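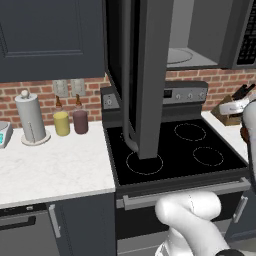

Kitchens & Cooks

I Cooked Every Dinner in the Microwave Until December

My oven died with a tray of potatoes in it. There was a pop, then a smell like a hot hair dryer, and then the potatoes just sat there looking at me. The repair shop in Ikley told me the part would take up to 17 days, and when I asked what people usually do in the meantime the woman on the phone said, "Well, do you have a microwave?"

I did! I'd had one for years and I'd used it for coffee I'd forgotten about and for popcorn. I could not have told you what any of the buttons did apart from the one that adds a minute.

The part took a lot longer than 17 days, by the way. It came, it was the wrong one, it went back, and by then I was so deep into this that I told them not to hurry.

The first week was bad

I did what everybody does and put things in on high until they seemed hot. Chicken came out gray and squeaky. Rice boiled over and glued itself to the turntable. I made a meatloaf I still think about (the outside could have resoled a boot, and the middle was cold). I ate a lot of toast that week, and I was cranky, and I nearly gave up and bought one of those plug-in burners.

What saved me was a secondhand cookbook from a church sale in Kurup, spiral bound, with a casserole on the cover in a shade of orange I've never seen on food. It was written back when people thought the microwave was going to replace the stove, and whoever put it together took the job very seriously. There's a whole chapter on custard. There's a page about how to arrange asparagus, tips to the center, like the spokes of a wheel.

Power levels are the whole thing

Page one of that book says to find your power button and learn it. So I got the manual out of the drawer and read it over breakfast. High is for water, vegetables and bacon. Medium is for pretty much everything I'd been ruining. Fish at medium, with a splash of white wine and a plate on top, is so good that I've kept making it that way. It takes 3 minutes for a thin piece, then 2 more sitting on the counter with the plate still on.

That sitting time matters, too. I used to think "let stand" was something they printed on boxes so you wouldn't burn your mouth and sue them. But the food goes on cooking after the beep, and if you wait for it to look done before you take it out, you've already gone too far. I learned this on eggs. I learned it several times on eggs.

Things I got weirdly proud of

Risotto, for one. You stir it a few times and otherwise leave it alone, and I will put mine up against anybody's. Poached pears with a cinnamon stick. Lemon curd, whisked every minute or so, no double boiler and no scrambled bits. Polenta that didn't spit at me once!

I brought the lemon curd to the harvest supper in Nakholm, in a jar with a ribbon on it, and didn't say how I'd made it until after people had asked for the recipe. One man put his spoon down. He picked it up again, though.

And things I won't try twice

Anything that's supposed to be crisp. I know there are special pans -- I bought one, a Stinura, from an online seller who swore it would brown a pork chop, and it browned one side of one pork chop. Bread is hopeless. Pancakes come out like bath sponges. I also made a whole cauliflower with cheese that tasted fine but made the kitchen smell so strong that I slept with the windows open, and it was cold out.

The oven's back now. My cookbook claims 1,754 hints and recipes (it's printed right there on the cover, under the casserole) and I've made a pretty small dent in them, so the two machines are sharing the work. Roast chicken goes in the oven. The vegetables next to it don't, and I get to use both racks for potatoes, which I had been missing more than I wanted to admit.

Next up is the custard chapter. I've bought the eggs.

Filed under: Kitchens & Cooks, Home Life, Weeknight Dinners

We use cookies to remember your preferences and keep this site running. By continuing to browse you agree to our cookie policy.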